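木地板的日常养护和小划痕修补

适用于刷过硬蜡油的实木地板。漆面地板的清洁部分可以照做，修补部分不要照做，漆面补油补不进去。

我家铺的是 Dalen 的橡木板，用了七年，中间整体补过一次油，其余时候都是局部处理。下面按平时的顺序写。

## 先确认表面是油还是漆

找一个不显眼的角落，比如柜子后面，滴一滴清水，等十分钟。

- 水渗进去，木头颜色变深：油面，而且该补油了。
- 水珠立着不动：可能是漆面，也可能是刚补过的油面。用指甲轻轻刮，漆面会有一层硬壳的感觉，油面摸得到木纹。

还拿不准，就去翻装修时的单据。

## 平时清洁

1. 吸尘器换软毛刷头，顺着板缝方向吸。滚刷要关掉。
2. 拖把用平板的，布拧到不滴水。
3. 水桶里兑木地板专用皂液，5 升温水兑两瓶盖。不要用洗洁精，也不要用白醋。
4. 从房间里侧往门口拖，一次拖两平方米左右，拖完一块看一下，一分钟内应该干透。一分钟后还有水印，说明布太湿。

蒸汽拖把不要用。热汽从板缝进去，板边会翘，翘了只能换板。

## 浅划痕

浅划痕指指甲划过去感觉不到台阶的那种，多半只伤到油层。

需要的东西：

- 百洁布，白色细的一块
- 320 目砂纸
- 硬蜡油，我用的是 Fumer 的哑光无色
- 不掉毛的棉布两块

步骤：

1. 把划痕周围擦干净，晾两小时。
2. 用白色百洁布顺木纹擦十几下。划痕淡了就停，没变化再换 320 目砂纸，手指压着轻磨，始终顺木纹。
3. 吸掉粉尘，用微潮的布抹一遍，再晾干。
4. 棉布蘸一点油，薄薄推开，范围比打磨的地方大一圈，最好推到这块板的板缝为止，接痕不明显。
5. 等十五分钟，用另一块干布把浮油擦净。油多了会发黏，几天都干不透。
6. 过夜之前不要踩，一周之内不要沾水，也不要铺地毯。

擦过油的布会自己发热，可能起火。用完泡进水里，或者摊平晾在室外，不要团起来扔垃圾桶。

## 深划痕和小坑

有台阶的划痕要填。先试试能不能胀回来：在坑里滴几滴水，盖一块湿布，熨斗调中温，隔着布按五秒，抬起来看，重复三四次。木纤维没断的压痕一般能回来一多半。断了的只能用蜡条。

蜡条买两根，一根比地板浅，一根比地板深，融在一起调颜色。宁可偏深一点，浅色的补点在橡木上很显眼。填满后用塑料刮片刮平，再按上面第 4 步上油。

## 整体补油

走动多的地方一年到一年半一次，卧室可以三年。补油前要把家具全部搬出去，不要只搬一半，中间的接痕以后很难处理。开窗，室温在 15 度以上。我习惯放在 12 月以前做，再晚开窗太冷，油干得慢。

Overgaard 的那种套装油量偏少，一个客厅不够用，要提前多备一罐，最好同一批号。

## 几个容易忽略的地方

- 椅脚的毛毡垫半年换一次，里面会嵌沙子，比不贴还伤地板。
- 花盆下面垫托盘，托盘下面再留空隙。
- 进门处放两块垫子，一块在外一块在里。
- 冬天湿度低于四成，板缝会变宽，属于正常现象，不要急着填。 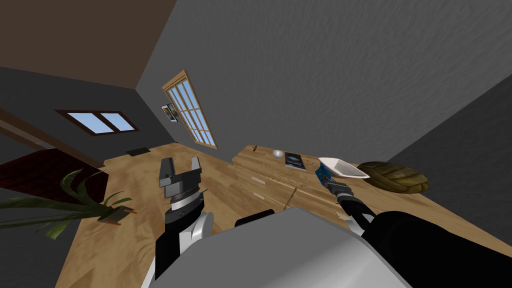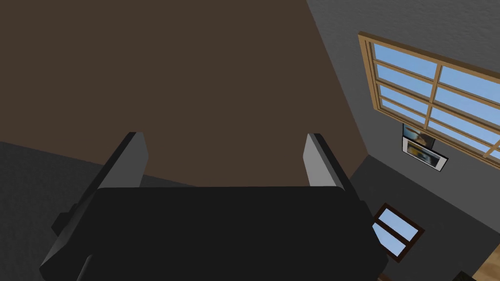 Marina Stefanou 留言：浅划痕那一段照着做了，320 目在我家还是偏粗，磨完补油那块颜色明显比旁边深。后来换 400 目重新磨了一遍，差别小多了。另外想问一下，如果原来用的是带白色的油，局部补的时候用无色的行不行？我手上只剩半罐无色的，店里说白色那款要等到下个月才有货。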